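Robotics & Automation | Maintenance and Reliability | Open access
June – Serpil Güneş, Irkodberg Laboratory for Service Manipulation

We use cookies to remember your reading preferences and to count visits. By continuing you accept our cookie notice.

4. Cell Configuration and Service Procedure

4.1 Mechanical arrangement

The Edanero cell consists of two arms mounted side by side, each ending in a black anthropomorphic hand with articulated fingers. The arms share a common mast and reach the work surface from the same side, so that the head camera sees both hands and the area between them. The left arm is used mainly for grasping and placing. The right arm is mounted as a mirror of the left and differs from it only in the bracket on the forearm, which holds the connector assembly for the hand. The bracket was added after the original cable exit proved too close to the wrist joint to be reached with a driver.

All trials reported in this section were run at a kitchen sink in a furnished test apartment. A sink was selected over a flat table for two reasons. First, the rim, the divider and the faucet place hard obstacles inside the normal working volume. Second, the hands must be brought close to metal edges at low speed, a condition under which small errors in joint zero are easy to detect. The faucet is entered in the collision model as a fixed column with a margin on all sides, and the lever is modeled separately.

4.2 Cable routing

Cable wear was the main cause of downtime in the first build. The hand cables were originally tied flat along the forearm, and full wrist rotation pulled them tight at the last tie. We now leave a free loop at the wrist and fix the cable only at the housing. The loop must clear the counter edge when the forearm is at its lowest working angle. Where it does not, the loop is shortened at the housing end and never at the hand end – the connector tolerates very little side load.

The remaining cables run down to the floor in front of the work surface and back to the Polat controller. They are left slack enough that the base can be moved by hand for cleaning without disconnecting anything.
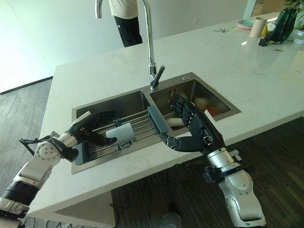

The connector is inspected every 200 cycles, where one cycle is a full pick, transfer and release. Inspection is visual, followed by a resistance check on each line with the hand fully open and again with the hand closed. A line that changes value between the two postures is treated as damaged even if the hand still responds to commands. In the first build we did not make this comparison, and two faults that appeared only in the closed posture were logged as controller errors.

4.3 Zeroing of the hands

Finger zero drifts with tendon stretch. Zeroing is carried out at the start of each session and after any cable has been replaced. The procedure is as follows. The arm is moved to a parked pose clear of the sink, the hand is opened to its mechanical stop, and the encoder values are read and stored. Each finger is then closed in turn onto a gauge rod, and the offset is computed from the known diameter of the rod. The thumb is zeroed last. On the right hand the thumb offset was consistently larger than on the left, and a shim under the thumb base reduced but did not remove the difference.

After zeroing, a light cup is picked up and held above a wire dish rack with the arm stationary. The operator checks for visible tremor and for slow rotation of the cup in the grip. Tremor points to a gain fault in the wrist; rotation points to unequal finger offsets. We found this check quicker than reading the joint logs and about as reliable, although it depends on the experience of the operator.

4.4 Service intervals

Tendons were replaced as a set after 1000 cycles, regardless of condition. This interval was set from the first build, in which the earliest tendon failure occurred at cycle 693 and the second at cycle 700. Both failures were in index fingers of the right hand, before and after a repair, and both were at the same guide. The guide was found to have a burr on its inner edge. With the guide polished, no tendon failed within the replacement interval, and we kept the interval unchanged for the remainder of the study.

Joint housings were opened only when backlash exceeded the limit given in Table 2. Grease was renewed at the same time (Nilleck grade 2 for the shoulder and elbow, none in the wrist). Overfilling the elbow housing caused a rise in holding current that took several sessions to settle. The fill amount should be weighed.

Skin contact surfaces on the fingertips were wiped before each session and replaced in pairs, thumb and index together, when the surface texture was no longer visible. Replacing one pad alone shifted the contact point enough to require a new zero. Pad life varied widely between hands, and we did not find a cycle count that predicted it. The spare pads must be kept in a closed bag, as those left open on the bench stiffened and were discarded.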